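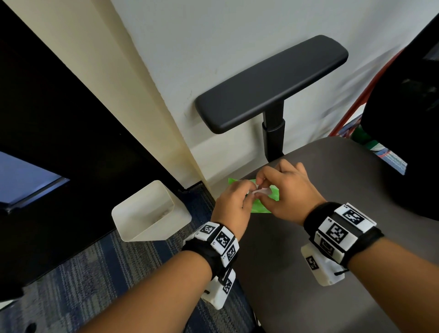 Section 7 covers the care of the entry door and its lever handle in Brarngate units fitted with the Pultden lever set. Allow a few minutes for a routine clean and a little longer if the handle has not been done for some time. Before you start, find a spot within reach of the door for your wiping materials. The seat of an office chair works well, and a sheet laid on it, like the green one on the gray chair, keeps damp things off the upholstery. Pull thin wipes and tissue apart with the fingertips of both hands, because they tear easily when tugged from one side.

Search this guide Enter a keyword Go

7.1 What you need

- Plekska foam cleaner, 210 ml can (order code 781)
- White tissue or a soft white cloth for the handle
- A second cloth for the face of the door
- A dry cloth for finishing
- A cotton swab for the edge of the rosette
- A sheet or an old towel to set things on
- A small bag for used tissue

White tissue and cloth are recommended for the handle. Dirt shows up on them clearly, and there is no dye to come off on the lever. Do not use colored paper napkins with foam. Paper towels are fine for the floor but are too rough for the door face.

CAUTION: Do not use scouring pads, steel wool, powder cleaners or anything containing bleach on the door, the lever or the rosette. Damage from these is not covered under the fittings warranty.

7.2 Before cleaning

1. Close the door fully and check that the latch has caught. A door that is only pushed to will swing as you wipe.

2. If other people are using the room, tell them the door will be out of use for a short time. In shared units, hang the door card on the outside.

3. Move mats and shoes back from the threshold. Entryways are narrow in most units and it is easy to step backward onto something.

4. Turn the lever down and let it rise by itself. Do this 3 times. If it is slow to come up or stays down, stop and go to 7.6.

5. Shake the foam can with the cap on. Test a small dab on the lower corner of the door, on the hinge side, wait one minute and wipe it off. If the paint looks dull or color comes off on the cloth, use plain warm water for the rest of the job.

NOTE: Do not spray foam straight at the door. It gets in behind the rosette and into the thumb turn, and it will weep out again for hours.

7.3 Cleaning the underside of the lever

The underside gets the most contact from fingers and is the part usually missed. Clean it first.

1. Crumple a piece of tissue into a loose pad large enough to go around the bar.

2. Put a little foam on the pad. A blob the size of a walnut is plenty.

3. Bring the pad up from below and close your hand around the lever so that the tissue lies between your fingers and the metal.

4. Keep your other hand open and ready in front of the door, at about the height of the handle. If the door moves, you can steady it with your palm.
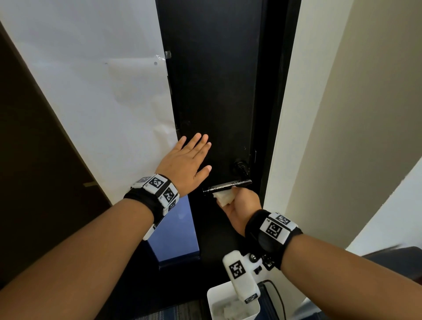 5. Slide the pad along the underside from the rosette to the free end of the lever. Do not scrub back and forth. Use light pressure so the lever stays level.

6. Turn the pad to a clean side and repeat until the tissue comes away without a mark. Two or three passes are normal.

7. Drop the used tissue into the bag. Do not leave it on the chair or the sheet with the clean supplies.

If the lever dips every time you pass the pad along it, you are pressing too hard. Repeated dipping does no harm to the spring, but it unlatches the door.

7.4 Cleaning the top and front of the lever

1. Take a fresh tissue or the soft cloth. Apply foam to the cloth and spread it over the top and front of the lever in a thin layer.

2. Leave the foam for nearly a minute. It will start to flatten. Do not let it dry.

3. Work the cloth into the place where the lever meets the rosette. Wrap it over one fingertip if your hand is too broad for the gap.

4. Wipe around the rosette in a circle, then run the cotton swab along its outer edge.

5. Wipe the thumb turn with a cloth that is only slightly damp. Wipe from top to bottom. Do not turn the latch while it is wet.

NOTE: Fine scuffs in the finish of the lever are wear and will not wipe off. Do not try to polish them out. Metal polish leaves a bright patch that looks worse than the scuff.
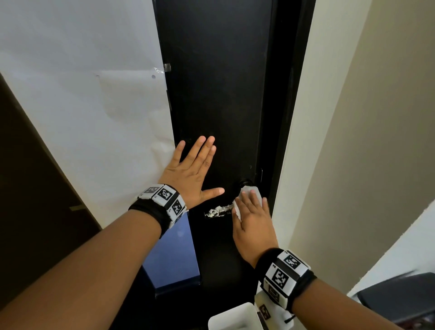

A door that shifts on its latch makes the handle hard to clean evenly. Most doors have a little play in them even when shut, and it is more noticeable in November and through the cold months when the seals stiffen. Put your free hand flat on the door with the fingers spread and pointing up, and work the cloth at the handle with the other. While there is still white foam on the lever, as there is in the picture, keep the cloth close by to catch drips before they run down the paint. Change hands if your wrist gets tired.

6. Remove the foam with a clean part of the cloth. Wipe toward the free end of the lever.

7. Dry the lever and rosette with the dry cloth. Run a finger behind the lever. If it feels slippery, there is still cleaner on it and it needs another wipe with plain water.

7.5 Cleaning the door face

Black doors show smudges and fingerprints more than any other color we supply, mostly in the area near the handle and at shoulder height, where people push.

1. Dampen the second cloth with warm water and wring it out well.

2. Start at the top and wipe straight down in overlapping strokes. Leave the area near the handle until last.

3. For greasy marks, put a small amount of foam on the cloth and hold it on the mark for a few seconds before wiping.

4. Wipe away the handprint you left when steadying the door. It is easy to forget.

5. Wipe the edge of the door frame. Use a clean part of the cloth on white frames, as anything picked up from the door will show.

6. Dry the face with the dry cloth, again from the top down.

CAUTION: Water left standing on the threshold is a slip hazard. Check the floor and dry it before reopening the door.

7.6 If something is not right

Lever slow to return: Foam may have dried in the joint. Wipe the joint with a cloth dampened with warm water, dry it and work the lever a few times. If there is no change, contact Sarkar Building Supply and give your unit number. Do not oil the lever yourself.

Lever loose or rattling: Stop cleaning and report it. The fixing screws are behind the rosette and should be tightened by the fitter.

White film after drying: Too much cleaner. Wipe twice with plain water and dry.

Streaks on the paint: The cloth was too wet, or the foam was left on too long. Repeat 7.5 with a fresh cloth.

Thumb turn stiff: Leave it to dry with the door open, then try it again. Do not force it.

7.7 How often

Handle, both sides: weekly, or daily in shared units.
Door face: every two weeks, and spot clean as needed.
Rosette edge and thumb turn: monthly.

Wash cloths after each use without fabric softener, which leaves a film on paint. Store the foam can upright with its cap on.

Section last revised 18/08/2022. Section 8 covers window catches and blinds.

We use cookies to remember your unit type and language. Accept Manage settings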